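Watano Play Kitchen Table Set

Reading time: 2 min

The Watano set is a toy toaster oven with plates, cups and pretend food, put together for kids who want to run their own kitchen while supper gets made in the real one. We sell it to families, child care centres and the odd toy library. It packs down into one storage box and needs no tools.

The oven is the main piece. It has a black body with a silver metal frame down one side, a blue glass window in the door and a curved black handle across it. The control knobs are black as well. Nothing heats up. It sits best on a low, flat table with some clear space beside it for dishing out.

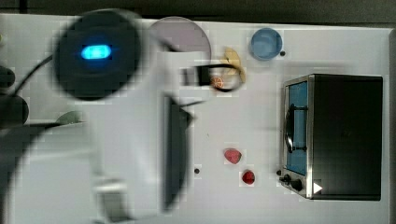 Customers ask most often about the colours. Dishes are sold mixed, and we can't match a particular shade on request. The blue cup and the see-through lavender-grey plate are in the current range. If you already own the older Virnesetti dishes, they work fine alongside — the plates are close enough in size to stack together.

The pretend food is chosen separately. Start with a piece of fruit or two and a bottle for the table, then add more once you know what gets played with. In our own house the banana has been served with every meal since January. Guoqing Dai, who picks the range for the shop, suggests keeping a few pieces back and swapping them over every couple of weeks.

Some families mix in things from the real cupboard, and condiment bottles are the usual favourite. A familiar label helps younger children join in, as they already know what it goes on. Check that the cap is tight and the outside is wiped down before it goes anywhere near a light-coloured table.

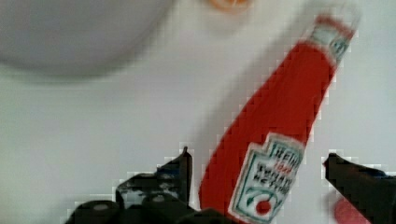
Heinz tomato ketchup, red bottle with the white keystone label.

Ketchup is not supplied with the set.

Cleaning

Wipe the oven with a damp cloth and dry it straight away, paying attention to the metal frame. Don't put it in the sink. Plates and cups can be washed by hand in warm soapy water and left on a rack. We don't recommend the dishwasher for any of it, including the top shelf. Centres that clean daily should use a mild detergent, as stronger sprays will dull the window.

Spare parts

Replacement knobs and door handles are kept in stock and come in packs of 2. Plates and cups can be bought singly. For a centre order of 34 pieces or more, write to Ximeng Peng before you order so the dishes can be packed by room.

Delivery and returns

Orders over $100 ship free within Canada. Smaller orders are charged at the post office rate, shown at checkout. Unused sets can come back in the original box. Opened food pieces can't be returned — please choose carefully.

Watano is stocked by Dai and by Pondum.

We use cookies to remember your cart and favourites. Accept / Manage settings

Contact us | Copyright Dai Toys | Back to top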